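The oven that ran cold

By Myfanwy Gough

My mother's lemon slice takes twenty-five minutes. It has taken twenty-five minutes in every kitchen I've ever lived in, including the share house where the oven door was held shut with a broom. So when I pulled a tray out in October and the middle slid gently to one side like a tired custard, I blamed the lemons. Then I blamed the eggs. It took me two more trays and a very pale chicken before I thought to blame the oven.

The oven in question is a Lebrun wall oven that came with the house. It's brown (properly brown, the brown of a school jumper) with a clock that has never told the right time and a door so heavy the cat leaves the room when I open it. I love it. Friends who've renovated look at it the way you'd look at somebody's old ute, with affection and a bit of worry, and ask when it's going. I've always said it can go when it stops working, and here we were.

I did what everyone does and went shopping. I spent a whole evening looking at new ovens, and by the end of it I wanted one that steams and also talks to my phone, although I couldn't tell you what I'd say to it. The nicest was a Flestetti with a little drop-down panel and a handle like something off a yacht. It was also a good four centimetres wider than the hole in my wall. Every wall oven I liked was wider than the hole in my wall! A new oven meant a new cabinet, and a new cabinet meant matching doors that went out of production when I was in primary school, and at that point you're pricing a kitchen.

So I rang a repairer. Well, I rang a few. One didn't do wall ovens, one didn't do Lebrun, and one told me quite cheerfully that he wouldn't touch anything older than his apprentice. The fourth was Zurport Appliance Service, out past the showgrounds in Tasora, and the man who picked up was Hefin Samuel, who asked me one question: had I put a thermometer in it?

I had not. I didn't know you could buy one. You can, at the hardware shop, next to the meat thermometers, and it hangs off the rack on a hook. Hefin told me to set the oven to 180, leave it for half an hour without opening the door, read the thing through the glass, then leave it another twenty minutes and read it again. "Write both down," he said. "If you just tell me it's a bit cool I'll have to charge you for finding out how cool."

First reading, 133. Second reading, also 133. I turned the dial up to 250 for the fun of it and it crawled to 165 and sat there. For years I'd have told you I was a confident cook who understood her oven, and I had been roasting potatoes in a warm cupboard.

He came on Wednesday at half past seven in the morning, which is when he likes to do ovens because they're cold and so is the kitchen. I'd been bracing for the big reveal where the whole unit comes out of the wall and takes half the plaster with it. It didn't come to that. There are four screws inside the door frame, two each side, and the oven slides forward onto a trolley with a carpet top. He turned it off at the switchboard first and then tested it anyway, and he was firm that this is where my part of the job stops. Cleaning, yes. Door seals, yes, if you're patient. Anything behind the back panel belongs to someone with a licence.

I made tea and hovered. I am a terrible hoverer, and he was very decent about it.

What I'd imagined as one fault turned out to be two small ones leaning on each other. The lower element had gone. It hadn't burst or blackened or done anything dramatic, it had simply stopped, and the top element had been carrying the whole load by itself. That explained the brown tops and raw middles. The second thing was the door seal, which had flattened along the bottom where years of roasting trays had been rested on it. Hefin slid a strip of newspaper into the closed door and pulled it straight out with no resistance at all. Try this at home, by the way. Shut a strip of paper in the door at the top, both sides and the bottom, and give it a tug in each spot. It should drag. Mine dragged at the top and nowhere else.

The element was a standard part with a different bracket. The seal he had to order. In between I had a week of half an oven, and I can report that a working bottom element and a leaky door gives you excellent pizza and nothing else worth eating.

I asked him over the second cup what kills ovens, expecting him to say age. He said foil. People line the floor of the oven with it to catch the drips, the heat bounces back up, and the enamel and the element both cop it. After foil comes the spray-on cleaner, because it gets into the seal and onto the thermostat probe, that little copper-coloured rod clipped along the back or the side wall. He uses bicarb and water on the floor and walls, left overnight, wiped off with a damp cloth, and he doesn't let anything near the probe except a dry rag. The racks he does in the laundry tub with dishwashing powder and the hottest water from the tap. I have since done mine that way and they came up silver. I'd thought they were meant to be bronze!

I was a bit less thrilled about the fan. Mine has one, it turns out to be removable for cleaning, and what was behind it I'm not going to describe in a magazine people read at breakfast.

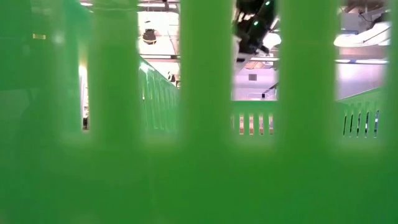
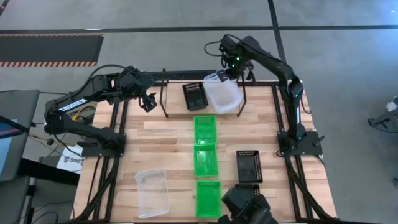

The seal arrived the week after and Hefin fitted it in the time it took me to find my purse. It hooks into little holes around the door frame with wire clips, starting at the corners, and you don't stretch it. He had me do the last side. Then we hung the thermometer back up, set the dial to 180 and stood there like people waiting for a kettle.

It read 202. Too hot! He'd expected that, he said, since the thermostat had been nudged upwards at some stage by somebody trying to make up for the dud element. There's a tiny screw behind the knob on this model, and he gave it the smallest turn, waited, gave it another, waited again. We got through a packet of gingernuts. By morning tea it was holding at 180 and the cat had come back in.

I keep the thermometer on the rack now, and I check the dial against it before anything with eggs in it. The bill came to a good deal less than the Flestetti, even before you count the cabinet, and I've put Hefin's number inside the pantry door under the one for the plumber.

The clock still says ten past four. He offered to look at it, and I said no, leave it. The lemon slice went in that afternoon, and I timed it on the microwave. Twenty-five minutes, set right through to the middle, and I ate the corner piece standing up at the bench before it had cooled enough to cut.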